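Search this site: Type and press Enter
Category: Data cards / Household clutter / Cables
7 min read

# Noltedex: a record of cables and the things they get put into

Noltedex is a collection of pictures and notes about the tidying of one room. It holds 1812 pictures and 968 written notes, and it grew out of a disagreement over whether a network cable belongs in a bag, a drawer or the trash. The disagreement is still open. See Known problems.

## What's in it

Three folders, plus a fourth called `misc2` that should be merged into `misc` as soon as somebody remembers what `misc` was.

- `surfaces/` has tabletops, shelves and floor, at various points in the tidying
- `cords/` has anything long enough to tangle
- `soft/` has bags, pouches, cushions and fabric items that declined to be sorted

Each note is one or two sentences in plain text, named after the picture it goes with. Notes were written by Sun-ja Ki and Ebuka Bako, working separately. Where they disagreed, both notes were kept and numbered. Where they agreed, one of them was probably tired.

## Labels

We label by what a thing looks like from where you're standing. Contents don't count. A bag full of chargers is a bag. A bag full of bags is also a bag, and we lost most of a Wednesday to that one.

The label `shiny_black` covers anything dark and glossy that crinkles, or looks as if it would. It was added late, after 288 notes had already used "sack," "trash bag," "the good bag" and, once, "eel." Those have been mapped over. If part of something yellow is showing on top and you can't tell if it's a handle or a hose, use `yellow_curve` and get on with your life.

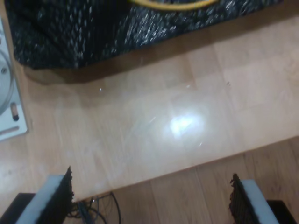
Tomomi Tamura objects to `shiny_black` on the grounds that it describes a surface and every other label in the list describes a thing. She would like `bag_like` instead, with the finish moved to a second column, and she points out that her own winter coat would currently qualify. The second column is planned for the next version. The coat is out of scope.

Other labels that cause trouble:

- `cable_tangle`: two or more cords crossing in a way you wouldn't choose. One cord crossing itself is `cable_loop`, unless it's bad, in which case use your judgment and sign the note.
- `plate`: flat, metal, any size. Dinner plates go under `dishes`, which has its own problems.
- `cushion_or_bag`: use it freely. Guessing was banned in August and the notes improved right away.
- `floor`: only if the floor has something on it. An empty floor has never come up.

## Cables

The `cords/` folder is the one people ask for. Color goes in the note as you'd say it to a person across the room: yellow, black, that gray. Record the connector if you can see it. If you can't, write `end_unseen` and don't fill in what the cable "must" be. Ebuka did this for a whole afternoon and produced a set of printer cables in a room with no printer.

Length is never recorded. We tried. All cables are too short until you have to coil them.

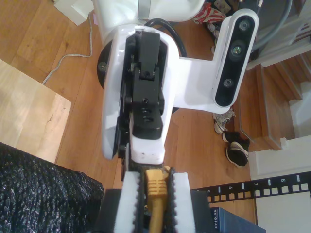 Yellow Ethernet cable, connector up. Labels: `cords`, `cushion_or_bag`, `floor`.

## Known problems

- Yellow is overrepresented. Na-rae Cha once bought a lot of yellow network cable at a Doucette closing sale, and it has been turning up ever since.
- Light varies. Hard shadows on the tabletop were sometimes noted as objects. We fixed the ones we found.
- Roughly 7 percent of the notes say only "same as before." Before what has been lost.
- The trash question. Genji Miyazaki holds that a cable unused for a year should go. Sun-ja holds that the day after it goes, you'll need it. Both positions are stated at length in `misc2`.

## Using it

Fine for teaching, sorting practice or settling a household argument in your own favor. Please don't use it to decide what's inside a closed bag. The notes don't know and neither do we.

The old Fusomum mirror still has the first version, eel included. Corrections go in `corrections.txt`, newest at the bottom, one per line. Sign them.

Tags: tidying, cables, bags, tabletops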